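Small Firms Need a Fair Place in the County's Lease Policy

The Brarnbridge business council will vote in May on whether to renew the reduced-rent program for small manufacturers and repair shops. The council should renew it, and it should change the terms under which tenants are chosen.

The program now covers 13 units on the east side of the Plosano industrial park. Under the present rules, a firm must show two years of trading before it can apply. That requirement shuts out the businesses the program was written to help. A new shop has no trading record, and without an affordable unit it has little chance of building one.
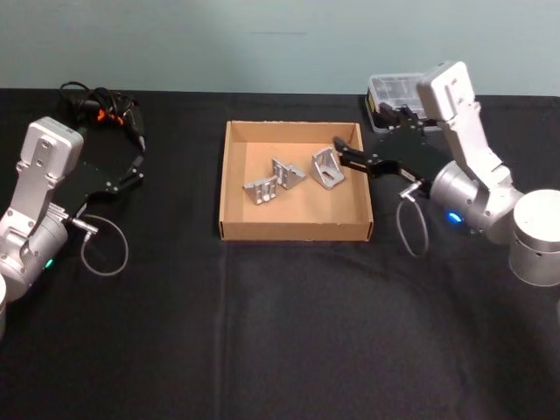 Suha Shboul disagrees, and wrote to the council that a two-year record is the only protection taxpayers have against a tenant who signs in the spring and is gone by the fall. Her concern deserves a serious answer. Vacant units cost the county money, and an early departure usually means repairs as well as lost rent. A deposit, together with a shorter first lease, would address both problems without closing the door to new firms.

The council should also reconsider how it measures success. Its last report gave most of its space to the 446 jobs located within the park, a figure that includes large employers such as Munik, which pays full rent and has never taken part in the program. The report said very little about the small tenants themselves. 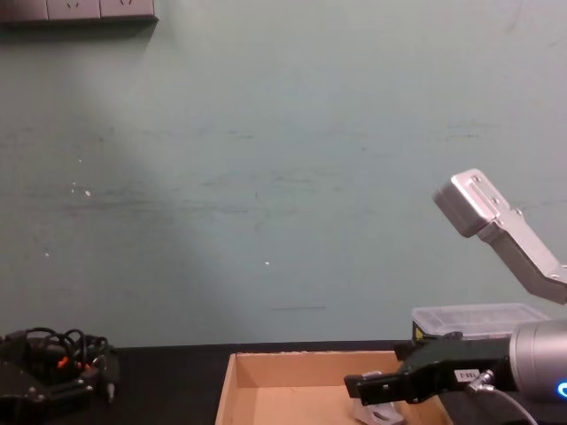 A better report would state how many tenants stayed beyond their first lease, how many moved to larger premises, and what each paid in local taxes. The county already collects this information. Publishing it would require little more than a table.

Cost is the objection heard most often. The application fee alone is $100, and fitting out a modest unit with lighting and outlets can reach $4,000 before a single order is filled. Firms such as Khalaf were able to carry that expense from savings. Many capable owners cannot, and a fit-out loan repaid through the rent would allow them to compete on equal terms.

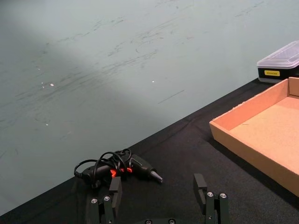 A glue gun, an open cardboard tray and a lidded container on a work surface.

The council will take public comment on Saturday morning. Owners who have been turned away under the two-year rule should attend and state their case, and members should hear them before the vote is called.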